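Speaker notes: Visitor flow at small heritage sites
Farzad Jalali, Ostley session, 8/11/25

Slide 1. State scope: odd and minor attractions, single entrance, no timed tickets. Case site is the Millbridge salt tunnel.
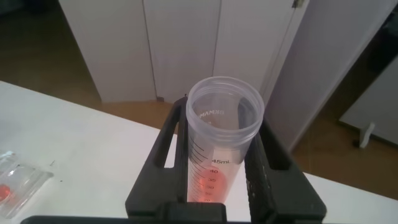 Slide 2. Tunnel length 690 m. Guided groups only. Group limit is 70, split at the second chamber. Walk time is longer in January, when the lower path closes.

Slide 3. Peak day: 191 visitors. Queue formed at the ticket hut, none inside. Point to the gap after lunch.

Slide 4. Compare Bredetham. Same guide ratio, two exits, waits of up to 5 minutes. Do not read out the table.

Slide 5. Signs. Most visitors miss the turn from the parking lot. Show the old map, then the new one.

Questions. If asked about coach parties, refer to the Govindasamy survey, section two.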